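4.2 Moving from bench tasks to furniture

Until March, handling at the Rutherford site was demonstrated on a flat bench with bins on either side. Operators sat, worked from a printed list and finished each demonstration in a short, fixed time. The change described in this section was the move to household furniture, where the same staff use hand-held grippers to pick up, shift and put down small items while the motion is recorded for training.

The work is done in the open floor area, with the office desks in the same room. Figure 3 shows two views of the work, (a) from a hand-held gripper facing a dresser and (b) from head height with both hands in use.
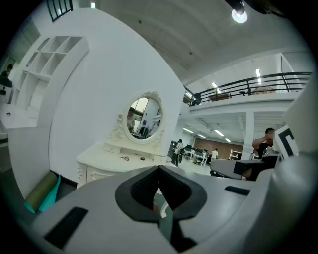 Figure 3(a). Gripper view toward the dresser, with desks in the background.

4.2.1 Staffing and division of work

Before the change, one operator was responsible for a bench from start to finish. Under the new arrangement, one person may hold the grippers while another sets out objects or checks the list. Themis Lazaridis, who drew up the rota, first planned for fixed roles. Operators asked to trade places during the shift, and the rota was changed to allow a trade every 15 minutes.

We interviewed the operators at the end of the trial. Several said the bench work had been dull but easy to plan around. With furniture, they had to agree on who reached where before starting, and a demonstration could be spoiled by a colleague's hand entering the work area. Two operators preferred the new work for this reason, as they had someone to talk to. One asked to go back to the bench and did so.

The desk staff were affected as well. They had not been consulted about the move and learned of it when the furniture was delivered. Their main complaint was interruption: operators came over with questions about the task software, Luner, that had earlier been collected and sent by message. A daily question period was introduced in the second week. Desk staff said this helped, but operators said it left them waiting.

4.2.2 Posture and reach

Bench work kept the hands at elbow height. Furniture brings surfaces at several heights, and raised carving limits the directions from which a gripper can come in. Operators leaned over the piece for low or recessed areas and described strain in the lower back and wrists. Small, thin objects were named as the hardest, as they call for slow closing of the jaws while the arms are held out.

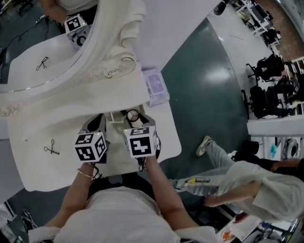 Figure 3(b). Two-handed work at a carved white surface, with colleagues close by.

4.2.3 Output and how it was judged

The trial target was 3150 accepted demonstrations. The team recorded 2000, of which 903 were accepted at first review. Elis Probert, who led the review, put most rejections down to hands or sleeves covering the object at the moment of the grasp.

Operators had been used to a daily count posted by the door. They considered it unfair once tasks differed so much in difficulty, and the count was taken down. Supervisors now look at rejected recordings together with the person who made them. This takes longer, and the time is not yet included in the staffing plan for the Fladaris site, where the same arrangement is due to be tried.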